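Folding the small stuff

I used to fold dish towels and napkins straight out of the dryer in one big heap, and then wonder why the drawer wouldn't close. My friend Veronika Major folds hers the minute the dryer buzzes, but I'm just not that person. Mine sit in the basket till 8 at night, when I finally get to them (with a show on, always).

So I work with what I've got. Before folding anything I give it one good snap, holding two corners – it takes out most of the creases and saves me ironing. Then I fold in thirds the long way, in half, and in half again. Stand them up in the drawer like file folders and you can see every one!

Linen gets different treatment. I pull it out damp, smooth it flat on the counter with my hands and let it finish drying there.
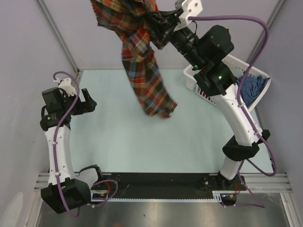 Plaids are my favorite thing to fold, because the pattern does the measuring for you. Just pick one line and run your fold along it. It does have to be flat first, though. When a tartan cloth is hanging all bunched and twisted from one end, like the red and mustard one, the lines go every which way, so find two neighboring corners and let it drop open before you start. Keep the basket close by and you can go straight on to the next one.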